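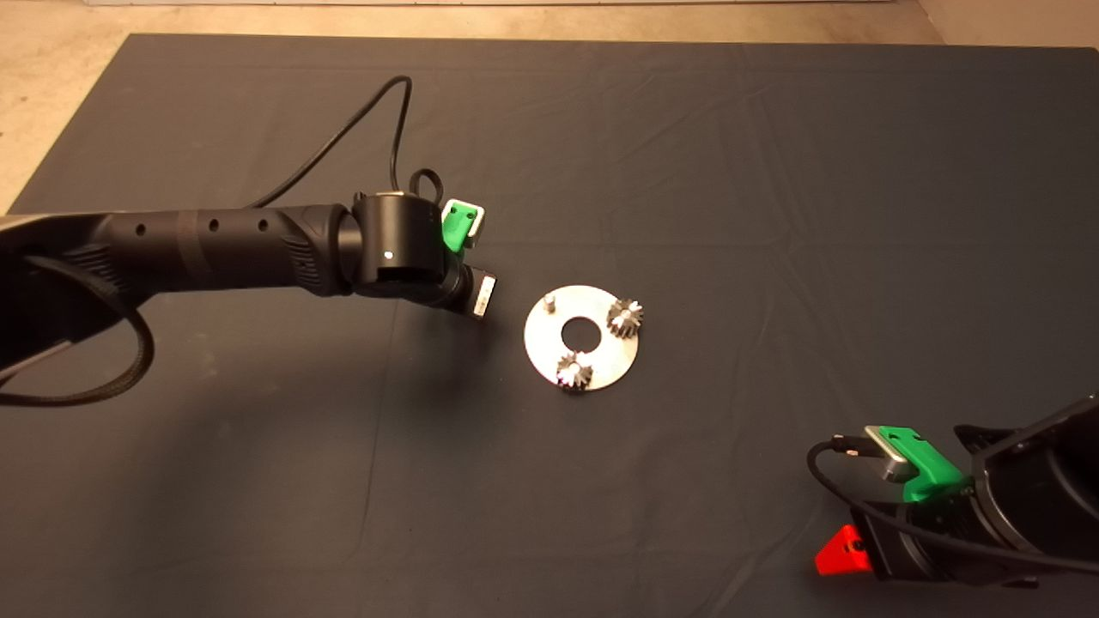 Gear plate on the mat, with two gears on and one post to go.

Equipment Corner: what we're asking for this October

I promised in the last newsletter that I'd come back with real numbers for the two-arm cell, and then summer happened, so thank you for waiting! The October request is due sooner than I'd like and a few of you have stopped me in the hallway at Jircombe to ask what's in it, so I'm going to lay it all out and you can tell me what I've missed.

The big item is a second pair of arms. We have one pair now and it is booked solid, mostly with the gear plate work. If you haven't been by to see it, the job is putting small spur gears onto a round metal plate, and it is a wonderful way to find out everything that's wrong with your fingers (the grippers' fingers, I mean, though mine aren't great either). Everybody wants time on it. The Kincaid people want it for their parts, the training group wants it in the mornings, and I want it whenever I can get it, which lately has been after supper.

I got quotes from Etum and from Wellach. Etum came in lower on the arms themselves, and I got all excited and started filling in the form. Then I read the second page. Their price leaves out the mounting hardware, the spare cables and the shipping crate, and the crate is not cheap! Once I put those back in, the two were close enough that I'd rather go with Wellach, who will take a phone call and who quoted us 28 days to deliver. Etum said "within the quarter," and I've been around long enough to know what that can mean.

Now for the small stuff, and please don't skip this part, it's where we went wrong last time. Last year we budgeted for arms and hardly anything else, and by spring I was buying fingertips out of the office supply line. So this time there's a line for gripper fingers, and it's a generous one. We allowed for 3 sets and I'd like people to try getting through the year on that before they come to me for more. The finger mounts we can print ourselves, so that's only filament and somebody's patience.

Cables get their own line too, $161 for the year. That covers replacements for the ones that bend the most, near the wrist, plus some sleeves and ties. I know it looks fussy to list it separately. I had it lumped under "miscellaneous" before and it got cut, so it has a name now.

Then there's the mat. The fabric one we've got works fine for keeping parts off the hard floor, but it wrinkles, and a plate sitting over a wrinkle is a plate that isn't level. I've asked for a heavier one and for a simple fixture to hold the plate still. The mat, the fixture and a box of spare gears and plates come to $1,722 together. Most of that is the fixture, and I'm getting a second price from the machine shop across town before I commit (if you know a shop that does small jobs without a big setup charge, send them my way, please!).

What I left out, so you don't have to hunt for it: no new cameras, no bigger room, no service contract. The contract was tempting. But the repairs we've had so far were all things we could do at the bench with a hex key and a free afternoon, and I couldn't make the yearly fee look sensible next to that. If we end up with two pairs running all day I may change my mind, and I'll put it in for the year after.

One thing I do need help with is hours. The request form wants to know how much use the new pair will get, and "lots" is not an acceptable answer, I tried it. If you plan to use either cell this coming year, send me a guess at your hours per week and what you'd be assembling. A rough guess is fine. If your parts are much bigger or heavier than the gear plate, say so now, while I can still ask Wellach about the next size up in grippers.

The full sheet with both quotes is in the shared folder under Equipment, last updated 28 August 2021. Leave your comments right on it, but please don't sort the columns, I only just got the totals to add up again.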